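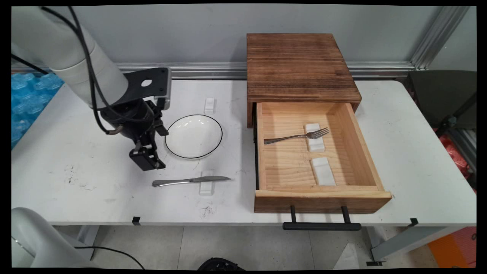 Unit 9: Formal Table Service
Cidstead School of Hospitality, Dining Room Operations

Required reading: course packet, pages 25 and 26.

Place settings follow the order of the menu. The guest works from the outside in, so the flatware for the first course lies farthest from the plate. Forks are set to the left. Knives and spoons are set to the right, with each knife blade facing the plate. The bottom edges of all pieces should line up.

Service styles
Plated service: food is portioned in the kitchen and carried to the guest.
Platter service: the server presents a platter and portions the food at the table.
Family service: shared dishes are placed on the table and passed.

Clearing
Plates are cleared only when all guests at the table have finished. Salt, pepper and bread plates are removed before dessert. Do not stack plates in front of guests.

Students will complete the Vuorinen banquet worksheet before the February practical.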